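Home | Workspace | Storage | Fans and Air | Packing | FAQ
Search this site Enter keyword Go
Reading time: 7 min

Pedestal fans, lidded bins and cartons along a window wall: frequently asked questions

Maintained by Lorne Grewal. Revised 2018-08-20.

These answers cover floor equipment kept beside glazing at the Timberg unit: the large pedestal fan, the yellow-lidded bin and the cardboard. Tenants of the other units can use them as a general guide, but clearances differ where the ledge is deeper.

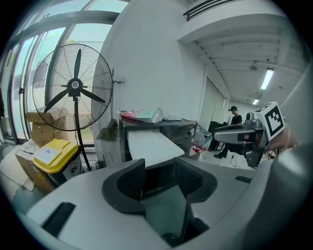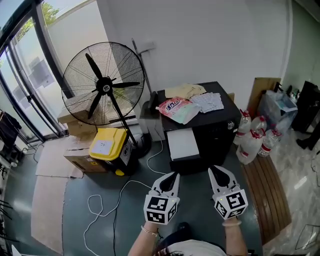
Where should the fan stand?

On bare painted floor, base fully down, with no part of the base resting on cardboard or cable. Keep 16 inches between the rear of the wire guard and the nearest carton or glass. A fan draws from behind, and a carton flap standing open near the rear of the guard will flutter and may be pulled against the wire. If the clearance can't be met, move the cartons first and the fan second.

Does the fan have to face the room?

In summer, yes. On mild days it can be turned to push air along the glass, which clears condensation from the lower panes. Do not aim it down the corridor. The doors at the far end are on closers and will not latch against a steady draft.

What speed is acceptable during working hours?

Low or medium. High is for clearing air after painting or floor washing. Loose labels, packing slips and plastic bags should be put away before any setting above low.

How is the guard cleaned?

Unplug the fan and let the blades stop. Vacuum both sides of the guard with the brush head, then wipe the wires with a damp cloth. The guard comes off for a full cleaning once a year, in February, when the fan isn't needed. Wash the blades in warm water with dish soap and dry them completely before refitting. Do not spray cleaner into the hub. Leave the label on the hub where it is.

What goes in the bin with the yellow lid?

Items that are used weekly and don't stand up well to dust: extension cords, spare power bars, tape, cloths. Maximum load is 8 kg. The bin is moved by one person and heavier loads make it awkward to steer around the fan base. Hand tools go in the cabinet.

Can things be stacked on the lid?

No. The lid label has to stay readable from above, and the bin has to open without anything being shifted.

The lid label has faded. How is it replaced?

Print a new one from the Timix template, white stock, black text, largest size that fits. Peel the old label after warming it with a hair dryer, clean off the residue with rubbing alcohol and let the plastic dry. Labels placed over old labels lift at the corners within a few weeks. Diane Gauthier has the stock sheets and the current list of bin names.

Are cartons allowed on the window ledge?

One layer, light contents only. The ledge is low enough that a carton on it is easy to reach, but it is not a shelf and was not rated as one. Cartons stored against glass in direct sun will fade on one side and the tape adhesive will dry out. Anything staying longer than seven days should be moved to the storage room.

How long can an open carton stay on the floor?

Until the end of the day it was opened. After that it is either closed and labelled, or emptied and flattened.

What about plastic bags?

Clear bags used as liners or dust covers are to be folded and kept inside a carton. A bag left on top of a carton will travel when the fan is on. Torn bags go to soft plastics, which Cistia collects together with the cardboard.

Where does flattened cardboard go?

Against the glass wall temporarily, lying flat, clear of the door swing. Remove all tape and staples beforehand. Cistia takes sheets up to the length of the collection cage; longer ones need to be cut once across the middle. Waxed or wet cardboard is refused and goes in general waste.

Can a flattened sheet be left down as a floor mat?

For kneeling or for laying out parts, yes, provided it is picked up afterward. Cardboard slides on painted floor. It also hides cables, and a cable under a sheet gets stepped on.

How should cables be run across the floor?

Along the wall where the length allows. Where a cable has to cross open floor, lay it in one straight line and tape it or use a cover strip. Loops and slack should be gathered at the outlet end and tied with a hook-and-loop strap. Keep cable off the fan base, where it can tip the fan if it is pulled.

What is the floor finish, and what can it be washed with?

It is a two-part floor paint applied by Su over 1,919 square feet. Use a neutral cleaner at the dilution on the bottle. No bleach, no abrasive pads. Scuffs from fan bases and bin wheels come off with a white melamine sponge and water.

Where does the long-handled floor tool live?

Leaning against the white wall, handle up, working end on the floor. A wall clip is on order. Rinse it and let it drip in the sink before bringing it back.

Who should be told about a rattle in the fan?

Lorne Grewal, by email, with the speed setting at which the rattle starts. Check beforehand that the guard clips are closed and the pole collar is tight. Those two account for most of the reports received. If the pole itself moves in the base, unplug the fan and leave it unplugged.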